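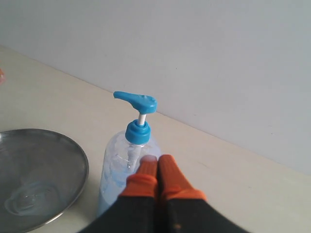 The pump bottle station at the Staniforth lab, seen from the gripper.

So I finally made it to the Plonside open day, and I spent way too long at this one table! A clear bottle with a blue pump, a steel dish, a bit of gel in the dish – and a whole lot of software behind it. The team calls their planner Tristetti, and they had it up on a big monitor so we could watch it pick between 4 ways of coming at the pump head (I wanted the sideways one, it never got chosen).

What I really went for was the perception talk. See-through plastic is a pain for depth cameras, so their code looks for the colored cap first and guesses the rest of the bottle from there. They've labeled 2363 pictures by hand so far. Ouch.

I asked how they decide when to stop pushing, and got a long, happy answer about force limits and a log viewer they wrote themselves – I want that viewer. Next stop was the Dorkbridge building for coffee, and they're opening up again in November.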